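Let small claims be small again

I spent a morning in Grivport's county court in September, waiting for a dispute over a garden wall to be heard, and it wasn't even my wall. I'd gone along to keep my neighbour company. Her hearing was down for ten o'clock. At twenty to one an usher came out (very nice man, clearly fed up) and told us the judge had run out of time and a new date would come in the post.

She's been waiting 424 days. The sum in question is just under £1000, and she's already lost two days' pay over it. I do wonder how many people look at those numbers and quietly drop the whole thing. I would! 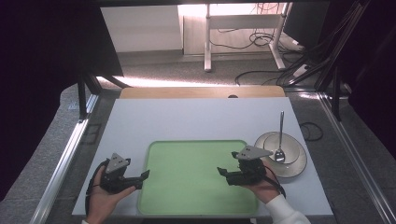
My own view is that a claim that size shouldn't need a judge in a room at all, at least not first time round. Give both sides a phone call with a trained mediator, forty minutes, papers sent in beforehand. If they settle, lovely. If they don't, the mediator writes a page saying what they still disagree on and the judge starts from there.

Evelien Verbeke, a solicitor I've pestered about this more than once, thinks I'm being far too breezy. Her worry is that the landlord or the builder will have done it all before and the other person won't, so they'll take a rotten offer just to get off the phone. Fair point, and I don't have a full answer to it. A free half hour with an adviser before the call would help, and so would letting people sleep on an offer.

What I can't accept is the present arrangement, with 68 cases listed for one courtroom in a week and everybody told to turn up in the morning just in case. Stagger the times, for heaven's sake. My dentist manages it.

My neighbour's letter still hasn't come, by the way. The wall is leaning a bit more.

Contact the editor | © Grivport Letters | Back to top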